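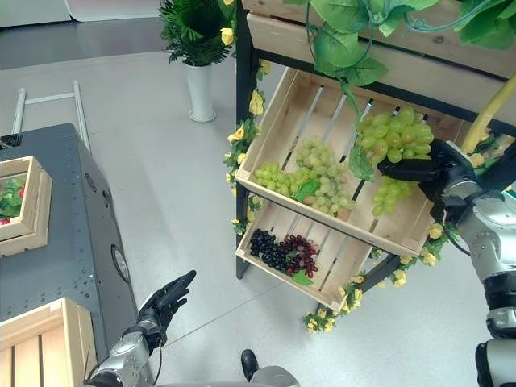

Green and dark table grapes in tilted pine crates, produce display, Doltness hall.

Report on a visit to the Doltness Produce and Display Fair
2022-12-10

The regional grocers' association attended the fair at Doltness at the invitation of the organising body. The purpose of the visit was to review current practice in the display of fresh fruit and to report to member shops on fittings that may suit premises of modest size. The delegation was led by Nilton Benavides, with Bartosz Gajewski responsible for notes on shop fittings.

The fair occupied a single hall and the covered yard behind it. There were 48 exhibitors, most of them growers, packers or suppliers of racking and crates. Entry for trade visitors was free of charge, and the catalogue was available at the door. Members who attended in July of last year will recall that the yard was closed for resurfacing. It has now reopened and has greatly eased movement between the two rows of stands.

The delegation spent the greater part of the morning in the grape section. The display that drew the most comment used light, unfinished pine crates set one above the other on a dark metal rack, each angled forward so that the fruit faced the customer. Green grapes were placed in the upper crate and dark grapes in the lower, with a black bunch set beside a reddish-purple one. Single green leaves had been laid with the bunches. The colour of the fruit was easy to judge against the pale wood - an effect that is difficult to achieve in coloured plastic trays.

The crates were sparingly filled, with bare slats left in view. Mr Gajewski noted that many members would regard this as a poor use of space. The delegation's view is that it suits a feature display near the entrance, where bunches can be replaced from cold storage during the day, but would not serve as the main selling area. Grapes bruise readily under their own weight, and a single layer is sound practice in any case.

Artificial vine leaves hung over the upper shelf, and garlands of artificial flowers completed the rack. Opinion within the delegation was divided. Trailing leaves soften the look of metal racking, but they collect dust and must be taken down and washed. Shops adopting them should keep them clear of the customer's reach into the crate.

In the afternoon the delegation called at the Pinby stand, where stacking crates were offered in lots of 40, and at Buschmann, where adjustable shelf brackets were shown at a tilt of 15 degrees. The Bovari stand dealt chiefly in paper liners and labels. Its liner is sold in packs of 800 sheets and is cut to fit slatted crates, preventing fallen berries from dropping through to the shelf below. Samples of the liner have been requested and will be held at the association's office for members to inspect.

Catering was limited to a tea counter in the yard, and parking near the hall was full by mid-morning. Members planning to attend the next fair are advised to use the station entrance. Copies of the catalogue and the suppliers' price lists may be obtained from Mr Benavides on request.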